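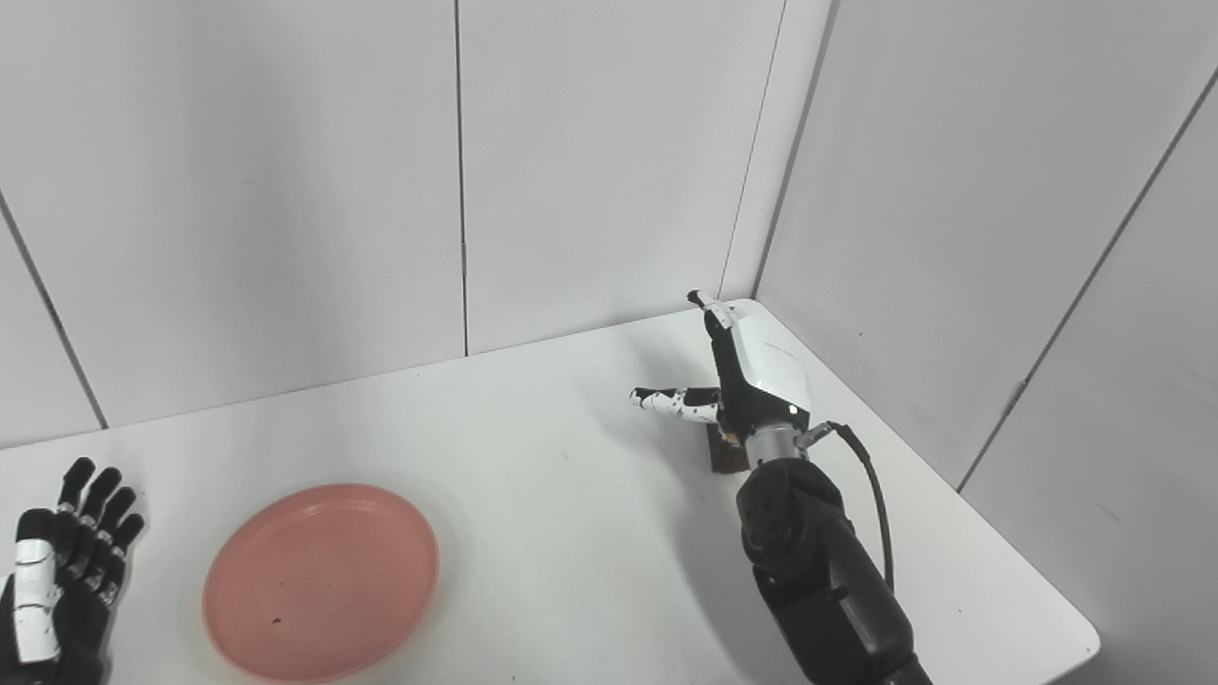
## 4. Tabletop Clearing and Setting

### 4.1 Task definition

The question in this section is narrow. We ask whether a two-handed system can do the small, dull part of kitchen and packing work that comes before and after the interesting part: putting an item on a plate, taking it off again, moving the plate to a marked place, and passing an item from one side of the table to the other. None of these would be listed as a skill on a job posting. They do take up a large share of the time a person spends at a counter or a packing bench, and a machine that cannot do them without supervision is of little use in either place.

We defined five tasks. In *place*, a small rigid object is picked up from the tabletop and set down on a round plate. In *remove*, the same object starts on the plate and must end on bare table. *Shift* requires that the plate itself be moved to a target position without being lifted. *Lift* requires that it be picked up by the rim and set down level. In *pass*, an object starts on the side of one hand and must be put down on the side of the other, with a transfer between the hands or a put-down and pick-up in the middle, whichever the policy chooses.

The work surface is a plain white table standing against light paneled walls. Figure 3, at the head of this section, gives the robot's own view during work with a small brown block: the right hand is over the block with the thumb upright and the fingers extended across it, and the empty plate is on the left side of the table. The view matters for what follows. With the hand in that position, a good part of a small object is hidden from a head camera, and the policy has to decide when the grasp is firm enough from what is left.

### 4.2 System and data

All trials used the Jetora upper-body platform with a pair of Grernar five-finger hands. The platform is driven by the Wei policy described in Section 3, with no task-specific changes to the network. The only input that differs between tasks is the text instruction, which was fixed in advance and not reworded during evaluation.

Training used 3,611 teleoperated demonstrations recorded at the Nurthorpe site, of which 1,425 involve the plate in some way. The rest cover boxes, blocks and other small goods. Operators were told to work at a steady pace and to keep going after a minor slip, as a person at a bench would. We kept these recoveries in the training set. An earlier version of the set had them removed, and the policy trained on it tended to stop with the hand closed on air when a grasp missed. We did not run a full comparison of the two versions and report this only as an observation.

Objects were chosen from things already in the room. The selection favored small rigid items with flat sides, and no item was heavy enough to test the payload limit of the arm. This is a real limit on the results. A household contains cloth, liquid, thin film and things that roll, and none of those appear here.

Each demonstration starts from a neutral arm posture and ends when the operator releases a foot switch. The end signal turned out to be noisy, as operators differed in how long they waited after the last contact. We trimmed still segments at the end of each recording with a threshold on joint speed. The same threshold was used for all five tasks.

### 4.3 Evaluation procedure

We ran 265 evaluation trials. A trial began with the object and plate placed inside marked start zones, after which the marks were taken up so that they were not visible to the camera. A trial ended when the operator judged the task complete, when a time limit was reached, or when the emergency stop was pressed. Sosina Belay designed the scoring sheet and scored the trials from recorded video without access to the operator's notes.

Scoring used three outcomes. A *clean* trial met the goal without any contact that a person would regard as a mistake. An *untidy* trial met the goal but included a dropped object, a pushed plate, or more than one attempt at a grasp. Everything else was a failure. We think the middle outcome is the useful one. In published results it is often merged with success, and the merged number says little about whether anyone would want the machine in a kitchen.

We also recorded whether the hands interfered with each other. The two arms share the space over the plate, and there is no planner above the policy to keep them apart beyond a basic collision check on the forearms.

### 4.4 Results by task

*Place* and *remove* were the most reliable tasks. Most failures in *place* happened before the object reached the plate, at the moment of grasp. The common pattern was a hand that came down slightly past the object, touched it with the palm side of the fingers, and pushed it out of reach of the thumb. Once the object was held, the transfer to the plate was rarely lost. In *remove*, the rim of the plate caused a second type of error: the fingertips made contact with the rim first, and the plate slid along with the hand.

*Shift* looked simple and was not. A plate can be pushed from one side with a single hand, and this was what the policy tried in most trials. The plate then turned as it moved, and the hand lost contact at the edge. The better trials used both hands, one on each side, with the palms held roughly vertical and the fingers pointing up. Figure 4 shows the hands upright with the plate between them. An arrangement like this leaves the plate in full or nearly full view of the head camera, and it gives the policy two contacts to work with in place of one. The cost is reach: objects near the outer edges of the table, such as the small box at the far right, lie outside the space between the hands and have to be handled separately. 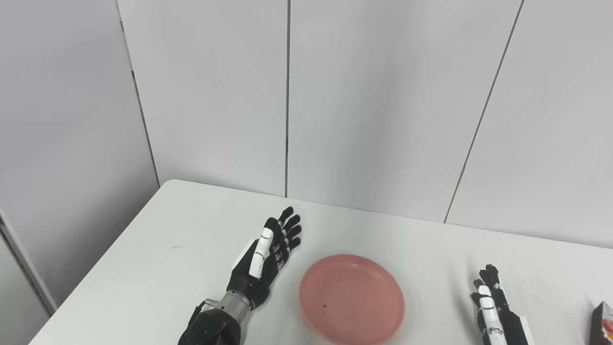 The difference between one-hand and two-hand behavior in *shift* was not stable across trials. With the same instruction and nearly the same start position, the policy sometimes chose one and sometimes the other. The choice appeared to be fixed early, within the first movement of the arms, and we saw few trials in which it changed later. Fixing the choice by hand in the instruction ("use both hands") reduced the number of turned plates, but it also led the second hand to join in on *place* trials where it was not needed and could only get in the way.

*Lift* was the weakest task. The rim of the plate is only slightly raised, and a fingertip has to get under it while the opposite side stays on the table. Human operators did this in the demonstrations by pressing the near side with one hand to tip the plate up, or by sliding it partly over the table edge and gripping it from below. The policy reproduced the second method more often than the first. It is the riskier of the two, and several trials ended with the emergency stop when the plate went too far over the edge. We would not run this task near a person, or with a plate made of anything that breaks.

In *pass*, a direct transfer between the hands was attempted seldom and succeeded seldom. The put-down and pick-up route was slower and worked more often. From a user's point of view the two are equal, provided the middle of the table is free. When the plate stood there, the policy put the object on the plate, and we scored this as untidy if the object was then picked up again and as a failure if it was left.

### 4.5 Sources of error

Three sources account for most of what went wrong. The first is occlusion by the robot's own hand, discussed in Section 4.1. Wrist cameras would be the usual remedy. We left them out in order to keep the platform the same as in Section 3, and the results should be read with that in mind.

The second is weak contact sensing. The Grernar hands report motor current at each finger, and from this a firm grasp can be told from an empty one. A fingertip that rests on a rim cannot reliably be told from one that rests on the table. For *lift* this is a serious gap, and more demonstrations are unlikely to close it.

The third is the lack of any sense of being finished. After a successful placement the hands often stayed close to the plate and made small corrections that were not required. In some trials these corrections undid the work. A person setting a table looks once and moves on. The policy has no such step, and the trimming of still segments in Section 4.2 may have made the problem worse by removing the part of each recording in which the operator was simply waiting. We are now retraining with the final segment kept and a separate output for task completion.

### 4.6 Relation to bench work

The Nurthorpe site includes a packing area, and it was natural to ask whether the same tasks carry over. The objects there are boxed goods, mostly light, and the surface is similar. Bench work differs in two ways. The goods come in known sizes, which should help, and the pace is set by the line, which does not. Our trials had a time limit but no penalty for slow work, and the hands moved well below the speed of a person doing the same job.

A slow machine can still be useful if it runs without someone next to it. On the present results that condition is not met for any of the five tasks - *place* comes closest, and even there an operator had to be within reach of the stop. The supervision time per trial was therefore equal to the trial time, and no labor was saved. Section 5 takes up the case in which one operator watches several platforms at once.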